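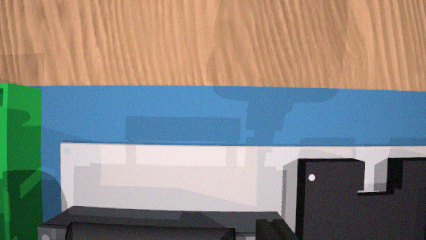 Vodby Teleoperated Demonstrations, Release 2

Summary

Vodby is a set of simulated tabletop manipulation episodes produced by human operators controlling a robot arm remotely. It was prepared by the manipulation group at Rimitov for the study of imitation learning from wrist-view images. The release contains 2622 episodes. It replaces the first release, which should no longer be used for training because its gripper commands were stored one step late.

Contents of an episode

Each episode is stored in a single file and holds the following fields.

wrist_rgb: color images from the camera mounted at the gripper
joint_pos: measured joint positions, in radians
ee_pose: gripper position and orientation in the robot base frame
action: the operator's command after filtering
gripper: commanded opening, from 0 (closed) to 1 (open)
instruction: one English sentence stating the task
operator_id: a random code, constant within this release
success: set by the reviewer, not by the simulator

Images are rendered with shadows enabled. In the wrist view the gripper fills much of the lower part of the image, and objects close to it are often only partly visible. Brightly colored bodies on a wood-grain tabletop are typical of the close-range portion of an episode. Users who crop the images should check that the fingers remain in view, as several baselines rely on them.

Collection procedure

Operators worked from a desk with a handheld controller and saw the wrist view together with a fixed overhead view. The overhead view is not distributed. Motion of the controller was mapped to motion of the gripper while the trigger was held; releasing the trigger froze the arm and allowed the operator to reposition the hand. Frozen intervals have been retained and can be identified by a zero action vector.

Each operator completed a practice block before recording. Practice episodes are excluded. Operators were asked to complete the instruction at a comfortable pace and to recover from errors where possible. An episode was ended by the operator or after 600 control steps, whichever came first.

Review

All episodes were replayed by a reviewer who had not recorded them. The success field reflects the reviewer's reading of the written instruction. Where the instruction was ambiguous, a second reviewer decided. Review was coordinated by Jadwiga Kubiak and Dima Sayegh.

Splits

Train, validation and test splits are listed in the splits folder. Splits are made by object layout, so no layout appears in more than one split. Operators do appear across splits.

Known limitations

Contact between thin parts is approximated, and small interpenetrations occur when the gripper presses hard against a surface. Textures are drawn from a limited set. Left-handed operators are underrepresented. Policies trained only on this release have not been evaluated on physical hardware by the authors, and no claim of transfer is made.

Use and redistribution

The data may be used for research and teaching. Redistribution of modified versions is permitted provided the changes are listed and this card is included. Attempts to identify operators from their motion are not permitted.

Maintenance

The data set is maintained by Annapurna Annamalai. The conversion scripts were written by Mieczysław Mazurek. Corrections should be submitted through the issue tracker with the episode number and the step at which the problem occurs. The next scheduled revision is in July.

Card last revised Tue 18 February.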